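Prastance Club Bench Set
Print this page | E-mail this page

The Prastance set is supplied to school clubs and student teams entering the Udus handling class. It contains the task objects, the rule sheet and a licence for the Flullia scoring software. Arms and grippers are not included. Order code 1195. 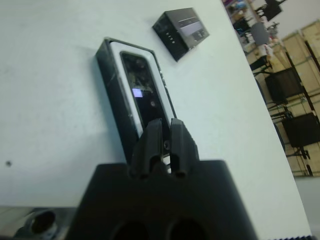 Wrist view, fingers pointing towards a black rectangular device.

The box task uses a box and a separate lid. Teams may run it with one arm or 2. Time limit per attempt: 30 seconds. A white bench top is recommended for wrist cameras.

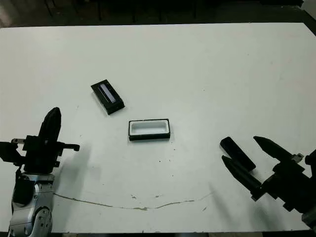
Open box with white interior and black lid, two-arm bench.

Orders placed by Tuesday leave Halás the same week.

Comments (2)

Do the wrist views record in the basic licence?
Yes, ours did. Export is slow.

Contact | Copyright Prastance | Back to top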